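Home Kitchen Kids' Stuff Laundry Workshop About Search

Sorting the Toy Kitchen (and Keeping It Sorted!)

25th May — 7 minute read
By Rozália Dvořáček

I have been wanting to write this one since December, when my sister's old play kitchen came to live with us in three shopping bags and a box with no bottom. Play food, little pots, figures from the TV shows, a whistle, half a puzzle. If you have small children you know the bags I mean. I finally spent a rainy afternoon on it and enjoyed myself so much that I did the one at our Jultville playgroup the week after.

Empty everything onto a table first. I used to do this on the rug and it's miserable, your knees go and the small pieces roll under the couch. A pale tabletop is best of all, as dark bits of grit and broken plastic show right up and you can wipe them away as you go. If your table is dark, put an old white sheet over it.

Then pull things out by what they're made of before you think about what they are. Hard plastic in one pile, metal in another, anything wood or cloth off to the side. I know it feels backwards (the pear should go with the other fruit, surely!) but you are going to wash these and they can't all be washed the same way. Fruit can find its friends again later.

Washing the hard plastic

Warm water, a squirt of ordinary dish soap, and an old soft toothbrush. Leave solid pieces to sit for ten minutes and most of the stickiness lets go by itself. The toothbrush is for the seams and for around the stems, where the grime loves to hide. Hollow pieces with a hole in them should not go under the water at all. Wipe those with a damp cloth and stand them hole side down. I learned that one from a squeaky lemon that dribbled gray water for a week.

Figures get the same treatment as plastic food, except be gentle over painted eyes and faces. A cotton swab dipped in soapy water is plenty. For pen marks I try a dab of rubbing alcohol on the underside of a foot first, and if the color stays put I go ahead, lightly.
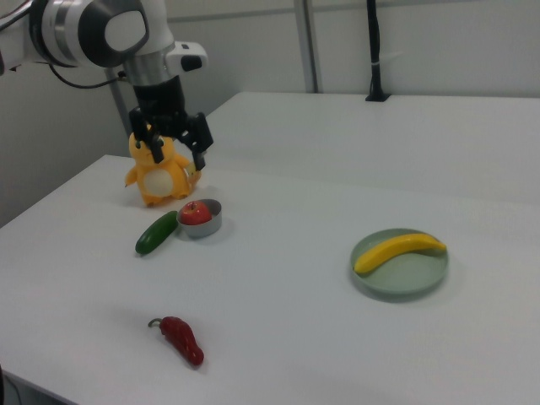

Charmander with the apple in its metal bowl and the cucumber alongside.

Metal bowls are my favorite thing in a toy kitchen. They stack, they make a wonderful clank, and they are a ready-made sorting tray for anything that likes to roll. Wash them and dry them right away with a towel, then run a finger around the rim. Any rough spot, out it goes, or sand it smooth with a scrap of fine paper and wash it again.

Wood and cloth

Wooden pieces never get soaked. Wring a cloth out until it barely feels damp, wipe, and let them dry on a rack with air all around. If they look thirsty afterward, a tiny bit of food-grade mineral oil rubbed in and buffed off makes the unpainted parts look wonderful again. Felt lettuce and fabric fried eggs go in a mesh laundry bag on the coolest wash, then flat on a towel.

The 200 gram jar

My best storage find so far is the plain wide-mouth plastic jar, the 200 gram size that nut butter comes in. It holds all the tiny things: peas, sliced mushrooms, coins from the toy register. The lid is easy for a four-year-old to turn and the sides are clear, so there's no need to tip it out to look. Soak the label off in hot water and rub the last of the glue with cooking oil.

For the bigger food I bought two shallow baskets from Krajčí, the hardware shop near the bridge, and I'm so pleased with them. Shallow is what you want. In a deep bin the children dig to the bottom and everything on top lands on the floor. In a shallow one they can see the bananas and take the bananas.

Let the mixing happen

Now for the part where I've changed my mind. I used to put the figures in their own box on a different shelf, very strict about it, and every single evening they were back in the kitchen. The children weren't being messy. They were running a restaurant and they needed customers! So the figures have a spot on the kitchen shelf now, right beside the bowls, and clean-up takes half the time.

Same goes for the vegetables. I had fruit and vegetables apart for a while and it lasted until lunch. One basket, all of it together, and I feel much calmer.

Keeping it that way

Draw around things. Cut a piece of shelf paper to fit, stand the bowls and pots on it, and trace each one with a marker. Little ones love matching a bowl to its circle, and you can see at a glance what's still under the couch.

Rotate, too. Half of our play food lives on top of the closet and comes down when interest fades. It's like a birthday every time — and there's only half as much to pick up.

And do a quick wash after every cold that goes through the house. I don't do the full sort then, only the soap and the toothbrush. Lay it all out on a towel overnight and it's ready by breakfast.

If you have a good fix for stickers on wooden fruit, please write and tell me, I've tried oil and a hair dryer and there is a pineapple here that still says 100 on it.

More from Kids' Stuff
Board game boxes with split corners
Crayon on a painted wall
Our Plustton shelf, one year later
Which bath toys can be saved
Mending the Stiltau doll stroller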